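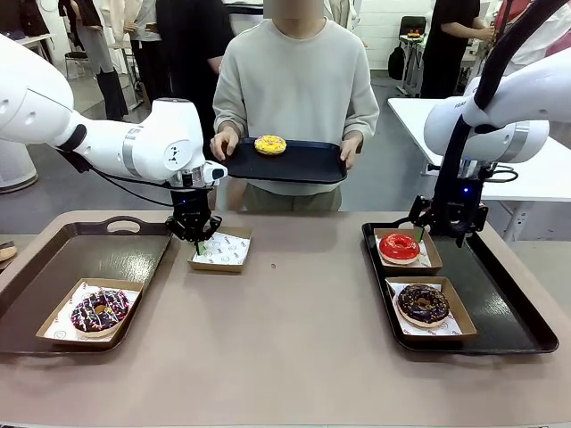
Boxing glazed donuts

Use one shallow, open kraft box per donut. Line it before the donut goes near it. Lay the printed wax sheet diagonally so the corners rise above the walls; the corners serve as grips when the donut is lifted out.

Let the glaze set 12 minutes. Sprinkles shift on anything softer. Hold the tray level at waist height when moving it.

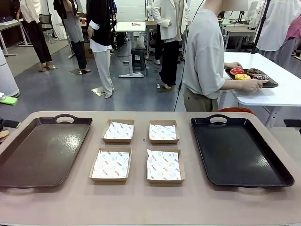 Set out all the boxes for an order first, then load. Two rows of 2 fit between a pair of trays and leave both handles clear. Lift from underneath or by the plain side, never across the glaze. Wipe the trays between batches, as dried sugar sticks to the kraft board.

Liners: Salelen 431, cut to nearly 19 cm. Trim for smaller boxes.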